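Tallutar (folding method)

Tallutar is a training method for two-armed robots that fold clothes. I've been keeping this entry going since Kai Albers first wrote the method up, so forgive me if it sounds more like me talking than a proper encyclopedia. It's the one I get asked about most!

The basic idea is pretty simple. Most folding robots learn by copying a person who drives the arms through the whole job, start to finish. Albers kept those full runs but added a second pile of short ones that begin in the middle, with the shirt already crooked or bunched up or half off one gripper. The robot gets to practice the messy parts a lot more often that way. He called these "late starts," and the name stuck (I still say it about my own mornings). 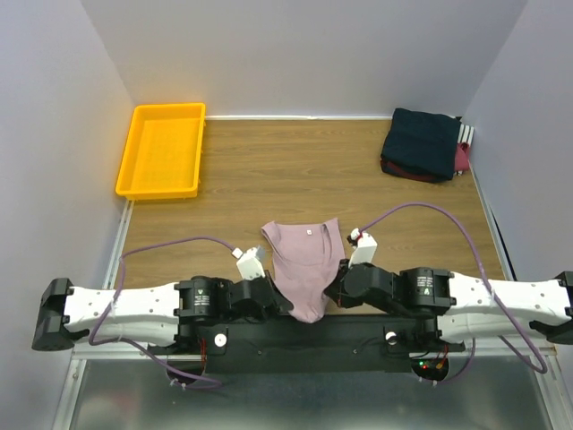 Sleeveless tops are where I'd look first if you want to understand why late starts matter. The straps slide, the hem rolls up on itself, and there's no sleeve to tell the robot which way is up. A T-shirt is easy by comparison. Rogelio Ignacio, who worked on the second version with Albers, argued that tank tops should get their own share of the training runs, and that's how it's been done ever since.

Results

The main test used 2,720 recorded runs, full and late starts mixed together. After training, the robot got 50 tries at garments it hadn't practiced on and folded 46 of them well enough to pass. Passing means the edges line up within 2 centimeters, and a person checks with a ruler. I like that part, it's so low-tech. All four misses were thin knits that slipped during the last fold.

Versions

The first version is usually just called Tallutar. The second, from September, goes by Seidel and changes how the arms take turns: one holds still while the other moves, unless the cloth needs pulling tight. It's slower, but I think the folds look nicer. People mix the two up all the time, so check which one a paper means before you compare numbers.

Open questions

Nobody has tried the method on anything as big as a bedsheet yet, as far as I know. Buttons are also untested.

Last updated April 7, 2024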